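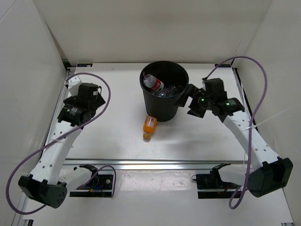 The bin, with one bottle still outside it.

April 29, 2023
By the Plirkow fiction desk

The guidance for emptying a tenancy in Mirkton runs to 12 pages and is arranged by material. Plastics come first. I had read as far as the end of plastics when I started on my aunt's flat, and I began with them for that reason.

The rule for bottles is short. Drain, replace or discard the cap according to type, and place in an open container for inspection. The container must be rigid. I used the black bin from under her sink, the round one with fine ribs down the outside and a thick smooth rim. It narrows a little towards the base, so tall bottles lean when there are only a few of them. The clear one with the red label leaned to the left and stayed there. Another piece of clear plastic settled low down on the right, in the dark part, where the light caught it only on the curves.

The small orange bottle was found last, behind the flour. It had an amber-orange cap and a pale label covered in very small markings. I put it down on the white surface in front of the bin, on its side, and went back to the guidance.

Page 4 divides bottles into household and medicinal. A household bottle has held food, drink or a cleaning product. A medicinal bottle has held anything taken by dose. The two go to separate depots, household to Lukumay and medicinal to the counter at Drornetier, and a bottle sent to the wrong depot comes back to the address it left from. The tenancy ended in six days. A returned bottle would arrive after I had given up the keys and would be delivered to a stranger.

I tried the label first. The markings could not be made out with my glasses on or with them off. My aunt had owned a magnifier on a stand, for stamps, but it had gone in the first load along with the stamps. I held the bottle up to the window and turned it, which told me that it was orange all the way round.

I tried the smell next. The guidance does not mention smell. There was a faint sweetness at the cap, which could have been cough mixture and could have been the flavouring she put in rice pudding. I replaced the cap and laid the bottle where it had been, body towards the bin, cap towards me.

The third source was her notebook. My aunt kept a record of the flat for as long as she lived in it. It gave the dates on which the boiler was bled, the price of candles, and which window stuck. Entries were made in pencil and corrected in ink. I went through it from the back. In November she had written: "Orange bottle. Do not use for cake." Under this, in ink: "Used for cake. Satisfactory."

I considered whether this settled the matter. An item used for cake has held food. An item that must not be used for cake has presumably held something else, and the ink did not withdraw the pencil. She crossed out her errors as a rule, with a ruler. Both lines had been left standing.

There was a telephone number on the last page of the guidance. It was answered by a recording which said that the office served 600 households and that calls were taken in order. I put the receiver on the draining board, where I could hear the music, and did the drawers in the meantime. They held string in graded lengths, corks, and a key with a luggage label that said "not this one". Page 7 covers metals, but a key is listed separately under items to be handed back, and I put it with the others for the agent. I left its label on.

When the call was answered I explained the case. The voice asked for the volume of the bottle. I said it was a small bottle. The voice said that anything under 500 millilitres could be declared by the tenant, without evidence, provided the tenant signed. I said that the tenant had died. The voice said that in that event the declaration passed to whoever was emptying the premises, and asked me what the bottle had held.

I said that I did not know.

The voice said this was not one of the categories.

I looked across at the bin. The bottle with the red label had not moved. It was an ordinary drinks bottle and there was no question about it. She had bought them for visitors, and I had been most of the visitors. I used to sit at that table while she put a glass in front of me, and she would go to the cupboard over the flour and take something small from it with her back turned, and stand there a moment before she sat down. I had never asked what it was. I had assumed it was something for her chest. I had also eaten the cake.

I asked the voice whether a bottle could be both. There was a sound of pages. It could be both, the voice said, if it had been washed between uses. Then the later use applied. Was I in a position to say that it had been washed?

My aunt washed everything. She washed string. I said that I was in a position to say so.

"Household, then," said the voice, and gave me a reference to write on the form. I wrote it in pencil, and then went over it in ink. The music had left a ring of condensation on the draining board, or the receiver had, and I wiped it off and hung up.

The remaining materials took the rest of the afternoon. Glass was simple. Textiles needed a second form for the curtains, which had been measured on the day she moved in and had to be measured again on the day they left. They had shrunk, and I entered the difference in the box for remarks. The flour went out under organic matter. I kept the notebook, paper being the only category in which retention is permitted without a signature.

At five o'clock the collector for Lukumay rang from the street to say that he was parked badly and would be up directly. I signed the declaration and tore off the lower half. Then I went to the white surface and picked up the small orange bottle, and stood with it over the bin for the time it took him to climb the stairs. He knocked. I put it in my coat pocket and carried the bin to the door. He checked the contents against the form and found it one short, and I told him that there had been an error in the count.

He corrected it in pencil.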